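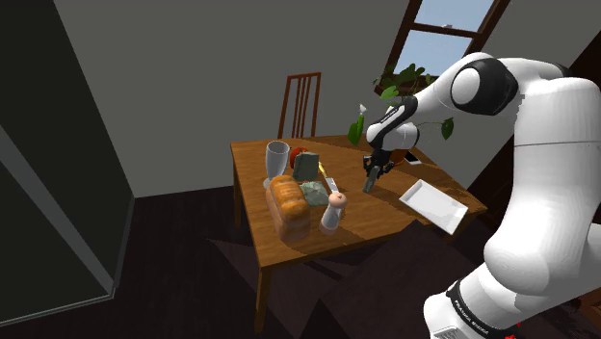 # The man who reads the small print on dining tables

Hafiz Pattinasarany has been settling arguments about furniture for 42 years, most of them between married people. He works from two rooms above a dry cleaner's in Huddale, where he writes valuations for house clearances and, when pressed, tells callers what their table is worth. They seldom enjoy it.

"People ring up and say it's been in the family for generations," he says. "I ask how many. It's usually one, and she's on the other line."

His own table came from Mendoswood, a shop that closed owing him a set of chairs. He paid £1,538 for it and would now put it at £9. "Ten if you took the legs off and carried it down yourself."

The trouble, as he sees it, is that we stopped giving dinners. A big table used to mean cousins. Now it means post, a laptop and one end kept clear for toast. He blames the kitchen island, a thing he refuses to have in a sentence without sighing first.

Does he never meet a good one? He thinks for a while and mentions a farmhouse near Gallardo, where the owner had rubbed in beeswax every May and kept a notebook of it. "Lovely surface. Dreadful notebook."

For rings and scratches his advice is short: wax, a soft cloth, patience. For heat marks he suggests a bowl of fruit, placed with care. He once sold a customer the bowl as well.

I ask whether he'd ever part with the Mendoswood table. A dealer did offer him £1,000, years back, and he turned it down on principle.

"Which principle?"

"I thought he'd go higher," he says, and gets up to see about the kettle.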